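Merging duplicate wiki pages: redirect the old one or delete it?

Posted in Site Operations > Editing and Moderation

gosling_tim
Sep 24, 2026

Question for the people who do cleanup on the Goswood docs wiki. We have a lot of pages that cover the same thing twice, mostly left over from when the Kava and Malent plugin docs were moved in. When I merge two of them, what should happen to the page that loses?

The editing guide says "retire the duplicate" and stops there. Half the editors seem to leave a redirect. The other half blank the page and flag it for deletion. Last month I merged "Setting up a print queue" into "Print queues," left a redirect, and another editor removed the redirect the same evening with the comment "clutter."

Is there an actual rule?

marlow88
Redirect. Always. People have those URLs in bookmarks, in support tickets and in old forum posts. A redirect costs nothing to keep.

pdq_nine
It does cost something. Search on the wiki lists redirects as separate results. Type "print queue" and you get the real page plus every old title that points to it. New users click the wrong one, land somewhere with a different title and think they made a mistake. I was not the one who removed yours, but I would have.

marlow88
That's a search setting. There's a checkbox in the admin panel to hide redirects from results. Fix that and leave the links alone.

pdq_nine
The checkbox hides them from the results page. It does not hide them from the drop-down suggestions, and the drop-down is what people use. I reported this in August and the ticket is still open.

Celina Kurek
I handle the merge queue, so here is what I do at the moment. It is not written down anywhere, and that is partly my fault.

If the old page had any incoming links from outside the wiki, it becomes a redirect. If it had none and was up for less than a month, I delete it. If it falls in between, I look at the view count. Over 200 views in the last year, redirect. Under that, delete.

There are close calls. I don't think you should be reverting each other over them. Leave a note on the talk page and I'll get to it.

gosling_tim
Thanks, that helps. How do I check incoming links from outside? "What links here" only shows me pages inside the wiki.

Celina Kurek
You can't with a normal account. You need the referrer report. Ask on the talk page and I'll paste the result.

old_fairweather
The 200 number seems low to me. Back when we ran the Fairweather wiki we used 400 and it was fine. A page with 200 views a year gets a visit every couple of days, and a good share of those are crawlers. You end up keeping redirects for bots.

marlow88
And if even a few of them are people, those people get a 404. I don't see what is gained by doubling the number.

old_fairweather
A list of redirects that one person can read through in an afternoon. Ours got out of hand once and we had two chains where A went to B and B went back to A. The page in the middle just never loaded.

tessellate
Chains are a separate problem. The wiki has a maintenance page for double redirects. I went through it this morning and cleared 18 of them, mostly from the Malent move. Somebody had renamed a page, then renamed it again, and both old titles were still hanging off each other.

If you merge a page, please check whether anything already redirects to the one you're retiring, and point those at the new target. It takes a minute and it isn't in the guide either.

gosling_tim
I didn't know that. I probably made some of those, sorry.

One more thing while I have everyone. What about images on the retired page? When I merged the two gallery test pages, the text went over fine but the files stayed attached to the old title. If the old page gets deleted, do the files go with it?
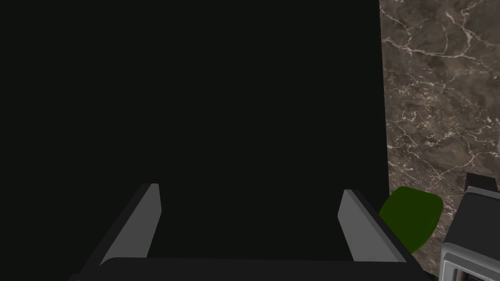
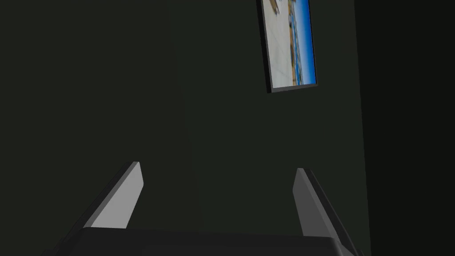
pdq_nine says no, files are stored on their own and survive a page deletion, but they show up in the unused files list once nothing points to them, and that list is purged from time to time. So embed them on the new page first and delete the old one second.

tessellate
Agree with that order. Also fill in the file description while you're there. Most of the files from the Kava move have nothing in that field and can't be found by search.

marlow88
Or leave a redirect and the question doesn't come up.

pdq_nine
It does come up. A redirect page doesn't embed anything. The files would be listed as unused either way.

marlow88
OK, fair. I was wrong on that one. Still against deleting pages.

Celina Kurek
I'll write up a draft for the guide with the merge steps in order – fix existing redirects, move the embeds, then redirect or delete. I'll put the view count number in as 200 for now and open a section on the talk page for anyone who wants to argue for 400. Please use that for the numbers and keep this thread for questions about the steps.

old_fairweather
I'll be there.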